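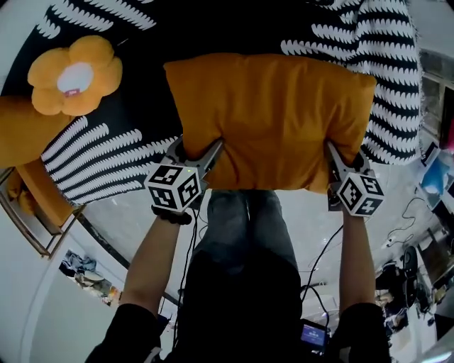
장식용 쿠션은 밤에 어디로 가는가?

대개 의자나 바닥으로 가고, 의자에 이미 옷이 쌓여 있으면 침대 발치에 남는다. 본 연구의 참여 가구에서 쿠션 전용 보관 장소를 따로 둔 곳은 드물었으며, 그런 장소가 있는 집에서도 쿠션은 자주 그 근처까지만 갔다.

그림 2. 깃털 모양의 흰 지그재그 줄무늬가 있는 검은 담요를 덮은 침대와 그 위의 주황색 및 노란색 계열 쿠션류.

5. 결과: 침대 위 쿠션의 배치와 이동

5.1 용어의 문제

분석에 들어가기 전에 용어부터 정리해야 했다. 우리는 처음에 머리를 받치는 것을 베개, 그 밖의 것을 쿠션이라 부르기로 했다. 이 구분은 예비 면담의 첫 오후를 넘기지 못했다. 참여자들은 같은 물건을 낮에는 쿠션, 밤에는 베개라고 불렀고, 손님이 온 날에는 등받이라고 불렀다. 한 참여자는 소파에서 침대로 옮긴 물건을 가리키며 "승진했다"고 표현했는데, 소파 쪽에서 보면 다르게 말할 수도 있을 것이다.

그래서 본 절에서는 충전재가 들어 있고 손으로 옮길 수 있으며 침대 위에 놓이는 물건을 모두 '쿠션류'로 부르고, 모양이나 쓰임을 구별해야 할 때만 베개와 쿠션을 나누어 적는다. 인형은 공동 저자 포루그 모하마디(Forough Mohammadi)의 강력한 반대에도 불구하고 제외하였다. 다만 꽃이나 구름처럼 생긴 플러시 쿠션은 포함하였다. 얼굴이 있으면 인형, 없으면 쿠션류라는 기준을 썼으며, 얼굴이 있는 구름을 소유한 가구에서는 해당 물건을 부록으로 돌렸다.

그림 2는 이러한 용어가 왜 필요했는지를 보여 준다. 직사각형 베개와 꽃잎이 둥근 플러시 쿠션, 길쭉한 쿠션은 형태만 놓고 보면 같은 범주에 넣을 이유가 별로 없다. 그러나 침대를 정리하는 사람에게 이들은 한꺼번에 해결해야 할 하나의 문제로 나타난다. 담요를 펴려면 모두 비켜야 하고, 담요를 편 다음에는 모두 어딘가에 있어야 한다.

5.2 자료

19가구가 5월 한 달 동안 쿠션류를 옮길 때마다 기록지에 이동 전 위치, 이동 후 위치, 이유를 적었다. 수거된 기록은 865건이다. 기록의 밀도는 가구마다 크게 달랐다. 매일 아침 빠짐없이 적은 집이 있었고, 월말에 한 자리에서 같은 펜으로 한 달 치를 적은 것으로 보이는 집도 있었다. 후자의 기록은 놀랄 만큼 규칙적이어서 본문에서는 인용하지 않는다.

이유 칸은 자유 서술로 두었다. 선택지를 미리 제시하면 참여자들이 가장 점잖은 이유를 고를 것이라고 예상했기 때문이다. 자유 서술로 두어도 점잖은 이유가 많았으나, 월 중순을 지나면서 "그냥", "걸려서", "또 떨어짐"이 늘었다. 우리는 이를 피로의 징후로 해석하는 동시에, 자료의 질이 좋아진 것으로도 해석하였다.

부호화는 카퓌신 카레(Capucine Carré)와 마르턴 흐룬(Maarten Groen)이 각각 수행한 뒤 서로 맞추어 보았다. 의견이 가장 오래 갈린 항목은 '던짐'과 '놓음'의 경계였다. 기록지에는 힘의 세기가 적혀 있지 않다. 결국 참여자가 스스로 던졌다고 쓴 경우만 던짐으로 분류하였으며, 따라서 본 절에 나타난 던짐의 비중은 실제보다 낮을 가능성이 높다.

5.3 낮의 배치

정리된 침대에서 쿠션류의 배치는 크게 두 갈래로 나뉘었다. 하나는 머리맡에 큰 것부터 세우고 작은 것을 앞에 두는 층층이형이다. 다른 하나는 손에서 떠난 지점에 그대로 두는 방식으로, 우리는 논의 끝에 이를 분산형이라 불렀다. 더 솔직한 이름도 후보에 있었으나 참여자에게 원고를 보여 주기로 약속한 상태였다.

층층이형을 따르는 가구는 배치의 순서를 자세히 설명할 수 있었다. 스카이 오길비(Skye Ogilvie)가 진행한 면담에서 한 참여자는 직사각형 베개의 모서리를 양쪽에서 잡아 당기고, 가운데를 한 번 눌러 준 다음, 지퍼가 아래로 가게 세운다고 말했다. 지퍼가 위로 가면 어떻게 되느냐는 질문에는 답을 하지 않고 면담자를 잠시 바라보았다. 같은 참여자의 배우자는 별도 면담에서 쿠션에 지퍼가 있는지 몰랐다고 하였다.

분산형 가구의 설명은 짧았지만 규칙이 전혀 없지는 않았다. 길쭉한 쿠션은 침대 가장자리에 나란히 두는 경향이 여러 집에서 나타났다. 가로로 놓으면 면적을 많이 차지하고, 세우면 넘어진다는 것이 이유였다. 벽에 붙은 침대에서는 벽과 매트리스 사이의 틈을 막는 데 쓰이기도 했다. 이 용도를 처음부터 의도하고 산 사람은 없었으나, 한 참여자는 틈으로 전화기를 떨어뜨린 날 이후 그 쿠션을 집에서 가장 잘 산 물건으로 꼽았다.

꽃 모양처럼 윤곽이 뚜렷한 쿠션은 또 다른 취급을 받았다. 세우는 것도 겹치는 것도 어울리지 않는다는 이유로 담요 위에 눕혀 두는 집이 많았다. 꽃잎이 가려지면 꽃인지 알 수 없고, 꽃인지 알 수 없으면 그 모양에 돈을 더 낸 까닭이 없어진다. 어느 참여자는 이를 "혼자 누워 있을 권리가 있는 쿠션"이라 하였다. 그 집에서는 나머지 쿠션류가 권리 없이 포개져 있었다.

5.4 색과 무늬에 관한 진술

참여자에게 쿠션류의 색을 어떻게 골랐는지 물었다. 담요에 맞추었다는 대답이 가장 흔했다. 담요는 무엇에 맞추었느냐고 물으면 쿠션에 맞추었다는 대답이 돌아오는 경우가 있었으며, 우리는 선후 관계를 밝히려는 시도를 일찍 포기하였다.

무늬가 강한 담요 위에는 민무늬 쿠션류를 놓는다는 원칙은 여러 면담에서 되풀이되었다. 그림 2와 같이 흑백 무늬의 담요에 주황색과 노란색을 올리는 조합이라면, 참여자들의 말로는 "색이 할 일이 있는" 경우에 해당한다. 반대로 회색 담요에 회색 쿠션을 둔 가구에서는 쿠션이 안 보여서 앉았다는 기록이 나왔다. 이 기록은 분실과 사용 가운데 어느 쪽으로 부호화할지 정하지 못해 두 항목에 모두 넣었다.

꼬리표에 대해서도 짧게 언급해 둔다. 플러시 쿠션의 작은 꼬리표를 떼지 않은 이유를 묻자 세탁 방법이 적혀 있기 때문이라는 답이 많았다. 그 방법을 읽어 본 적이 있느냐는 후속 질문은 면담 분위기를 고려하여 중간부터 생략하였다.

5.5 밤의 이동

865건 가운데 가장 큰 묶음은 취침 전 이동이었다. 잘 시간이 되면 쿠션류는 침대를 떠나야 하며, 이 이동에는 낮의 배치에서 보이던 정성이 거의 나타나지 않았다. 아침에 지퍼의 방향까지 맞추던 가구도 밤에는 발로 밀었다. 하비에라 이바라(Javiera Ibarra)가 작성한 현장 노트에는 이 차이가 "관객의 유무"라는 메모로 남아 있다. 그러나 아침에도 관객은 없다. 방문객이 침실에 들어온 날은 기록 기간 내내 손에 꼽을 정도였고, 그중 하나는 창문을 고치러 온 사람이었다.

도착지로는 의자가 바닥보다 선호되었다. 다만 의자는 옷이라는 경쟁자를 안고 있다. 의자 위의 옷이 일정한 높이를 넘으면 쿠션류는 바닥으로 내려가고, 바닥에 내려간 쿠션류는 밤중에 발에 걸려 다시 옮겨진다. 이유 칸의 "걸려서"는 대부분 이 단계에서 나왔다. 우리가 옷의 높이를 재지 않은 것은 이 연구의 한계이며, 재겠다고 했을 때 참여자들이 보인 표정을 생각하면 앞으로도 한계로 남을 것이다.

보관용 가구를 들인 집도 있었다. 한 가구는 침대 발치에 피게로아(Figueroa)라는 이름의 뚜껑 달린 벤치를 두었고, 첫 주에는 쿠션류를 모두 그 안에 넣었다. 둘째 주에는 뚜껑 위에 올렸다. 뚜껑을 열려면 그 위의 것을 먼저 치워야 하므로 이후의 경과는 예측할 수 있으며, 기록도 예측을 벗어나지 않았다. 월말에 벤치 안에는 여름 이불이 들어 있었다.

5.6 이탈과 복귀

쿠션류가 침실을 완전히 떠나는 일은 드물지만 일어난다. 거실에서 영화를 볼 때, 아픈 사람이 소파에 누울 때, 아이가 요새를 지을 때가 대표적이다. 요새는 기간이 가장 길었다. 철거에 대한 합의가 필요하고, 건축주가 합의의 의무를 인정하지 않기 때문이다.

복귀한 쿠션류는 원래 자리로 가지 않는 경우가 많았다. 맨 앞에 있던 것이 뒤로 가고, 뒤에 있던 것이 가장자리로 밀렸다. 가구원 한 명만 이 변화를 알아차리는 집이 대부분이었으며, 그 한 명이 낮의 배치를 맡은 사람과 일치하였다. 나머지 가구원에게 배치가 바뀌었는지 물으면, 쿠션이 원래 그렇게 많았느냐고 되물었다.

침대에서 쿠션류를 줄일 생각이 있는지도 물었다. 줄이고 싶다고 답한 사람은 적지 않았고, 그들 중 한 명은 면담 사이에 두 개를 더 샀다. 할인 중이었다는 설명이 기록지 여백에 적혀 있었다. 해당 칸은 이동 전 위치를 적는 곳이어서, 우리는 이를 '상점'으로 부호화하였다.

5.7 중간 논의

선행 작업인 프라논(Pranon) 조사에서는 침대 정리를 한 번에 끝나는 집안일로 다루었다. 본 자료에서 정리는 끝나는 시점이 분명하지 않았다. 담요를 펴고 쿠션류를 올린 뒤에도 지나가다 모서리를 바로잡거나, 앉았다 일어나며 눌린 자리를 두드리는 행동이 하루 동안 이어졌다. 참여자들은 이런 손질을 대체로 이동으로 여기지 않아 적지 않았으며, 적은 사람은 기록지가 모자란다고 연락해 왔다.

사진 자료를 읽을 때에도 같은 주의가 필요하다. 침대 위로 들려 있는 베개 한 장면만으로는 그것이 놓이는 중인지 치워지는 중인지 가릴 수 없다. 면담에서 비슷한 순간에 대해 묻자 참여자 본인도 확신하지 못하는 일이 있었다. 들고 나서 생각한다는 것이다. 이 진술은 '의도 없음'으로 부호화할 예정이었으나, 해당 참여자가 생각은 한다고 이의를 제기하여 '의도 보류'라는 항목을 새로 만들었다.

다음 절에서는 같은 가구의 소파를 다룬다. 침대와 소파를 오가는 쿠션류는 두 절에 모두 등장하며, 소속을 두고 가구원 사이에 다툼이 있는 물건은 먼저 면담에 응한 사람의 진술을 따랐다.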